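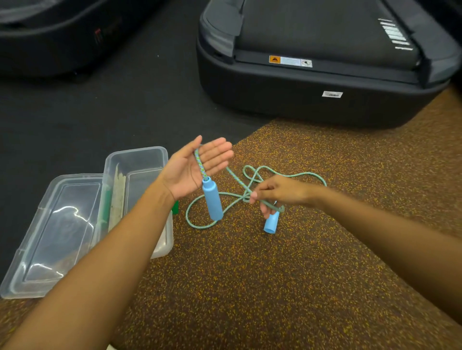 Plandville gyms group questions council's "active town" figures

September 2025

Prernari, the members' group for people who use Plandville's public sports halls, has today called on the council to withdraw its claim that the town is "more active than ever" until it can show where the numbers came from.

The claim appears on page two of a glossy report prepared for the council by the consultancy Temeck. It says that 976 residents took up regular exercise over the past year as a result of the Active Plandville scheme. Prernari has read the report twice and asked for the workings behind it. So far it has been sent a shorter version of the same report.

Nouhaila Abdel Rahman, who chairs Prernari, said: "We would love it to be true. But the figure seems to be made up of everyone who signed up for a free pass. I signed up for a free pass. I have been going to the Kartha hall for 13 years, so I am not sure what the scheme did for me, apart from give me a lanyard."

According to the report's own appendix, 159 pass holders answered a follow-up survey. It does not say how they were chosen, or what they were asked. "Regular exercise" is not defined anywhere, and a walk to the bus stop might well qualify.

Prernari is also sceptical about what comes next. The council plans to spend the second year's money on an app that awards points for activity, to be launched in November. Members say they were never asked whether they wanted one. What they did ask for, in writing, was longer evening opening at the Kartha hall, working showers on the women's side and a proper cupboard of basic kit - ropes, mats, balls, a few benches that don't wobble.

Kamlesh Shukla, who runs the Kartha hall's over-fifties circuit, said: "My class is full and has a waiting list. It is full because it's cheap and it's at a time people can get to. I can't see what points would add. If they gave me one more hour in the evening I could take the whole waiting list tomorrow."

The group accepts that some parts of the scheme may have done good. Junior sessions were busy over the summer, and the new lighting in the car park is welcome. Whether either of these made anyone more active is a different matter, and the report makes no attempt to find out.

Prernari is asking the council to:

Publish the full survey, including the questions and how people were picked.

Say how many pass holders were already using the halls before the scheme began.

Hold back the app money until six months of door counts from all the halls have been made public.

Ajith Arumugam, the group's secretary, has offered to go through the door counts with council staff. He is still waiting for a date.

Notes to editors

Prernari is run by its members and takes no money from the council or from any gym operator. Nouhaila Abdel Rahman and Kamlesh Shukla are available for interview. Requests should go to Hanyu Cao, press contact, through the front desk at the Kartha hall.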